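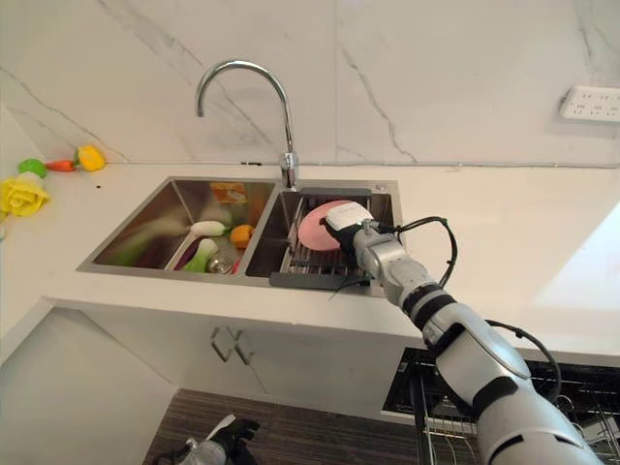 The man who measures the rooms

November
By our property writer

Hubert Egger has been measuring other people's houses for most of his working life. He draws floor plans for estate agents in Dimel and the villages to the north of it, mostly for Albers, who handle the bulk of the sales there, and he reckons on doing 500 properties in a good year. He started with a tape and a clipboard. These days he carries a laser measure, but the tape is still in his coat pocket when we meet.

"The laser is fine until you get a wall full of bookshelves," he says. "Then you want a tape and somebody to hold the other end."

Most sellers, he has found, don't know how big their house is. They know what it said on the particulars when they bought it, and they repeat the figure for years. He recently went back to a semi that had always been sold as 1272 square feet. The figure included the garage, which had no door through to the house, and a store under the stairs that was counted twice.

"The owner had quoted that number to everybody. She was cross with me for an afternoon. Then she rang the agent and asked him to put the right one in."

Does it matter to buyers? He thinks it matters more than it did. People now compare homes by price per square foot before they have been to see any of them, and a small error in the area can move a house up or down the list. "If you are out by 50 square feet in a big detached place, it gets lost. In a one-bedroom flat it's the bathroom."

I ask how two people can measure the same house and disagree. He says it happens all the time and usually neither of them has made a mistake. One has measured to the inside face of the outer walls and included the partitions. The other has added up the rooms. One has counted the loft room, the other has left out everything where the ceiling comes down too low to stand. He writes what he has included on every plan, in small print at the bottom, and asks the agents to leave it there.

"They like to crop it," he says. "Makes the drawing look neater. I put it back."

Kitchens take him longest. The units hide the walls, so he measures above the worktop and again at floor level where he can get to it, and in older houses the two don't agree. Open-plan rooms bring another difficulty. Agents want a dimension for the kitchen and another for the living area, and there is no wall to say where one stops.

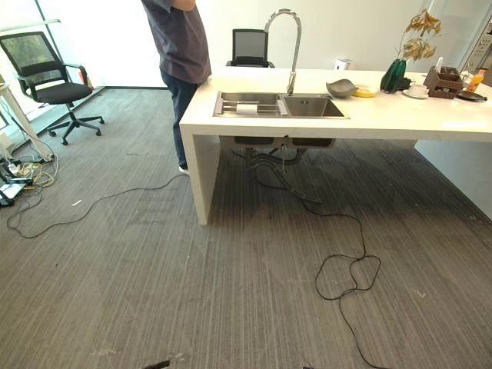
"I take the change in flooring if there is one," he says. "If there isn't, I give the whole room as one size and let the agent argue. A line across the middle of a room that I have made up is no good to anybody trying to work out if their table fits."

He is less bothered by the shape of the lettering or the colour of the drawing, though he is asked about both. Albers went over to a new template last spring, made with a program called Plerkeo, and he had to learn it in a week. He gets on with it well enough. It will draw a bay window in a few seconds, which used to take him ten minutes with a pencil, but it also likes to straighten walls that aren't straight. In the old cottages at Grirnari hardly any of them are.

"It wants to help. You draw a wall at 87 degrees and it gives you 90. Across a long room that's a fair bit of carpet."

I ask what he would check if he were buying. He doesn't need to think for long. He would take his own measurement of the narrowest point on the way in: the front door, the hall, the turn of the stairs. He has seen a couple move in with a sofa that fitted the sitting room with space to spare and had to live in the garage. He would also look at which way the doors open, as plans often get it wrong or leave it out. And he would ask when the plan was drawn. Sellers sometimes hand over an old one to save the fee, and there has been an extension since, or a wall has come down.

His own house has never had a plan done. His wife has asked, he says. They bought it with a photocopied sheet that gives the sitting room as 15 feet by 12, and he has never checked it.

We talk for a while about fees, which he thinks are too low, and about parking, which he thinks is worse in Dimel than anywhere else he works. Some agents have begun sending out their own staff with a phone that scans the rooms. He has tried it. On a plain modern flat he got a result he would have been happy to put his name to. In a house with mirrored wardrobes it gave him a second bedroom behind the first.

"It'll get better," he says. "I've got a few years left and there are plenty of bookshelves."

He has another job at half past two, a bungalow with a long garden. The sellers would like the garden measured as well - they have told the agent it's 200 feet - and he has brought the long tape for that.

Comments (4)

stairwell
We had exactly this with our garage. It was in the total when we bought and out of the total when we sold. The surveyor said either was allowed as long as it was stated.

Pat in Dimel
Agree about the parking.

mortice_lock
Would have liked to know what he charges. Our agent added the floor plan as an extra and wouldn't say who drew it. The back bedroom was the wrong way round and we only noticed after the first three viewings.

R. B.
Mirrored wardrobes did the same to ours! Agent's phone app gave us an extra room. We did think about leaving it in.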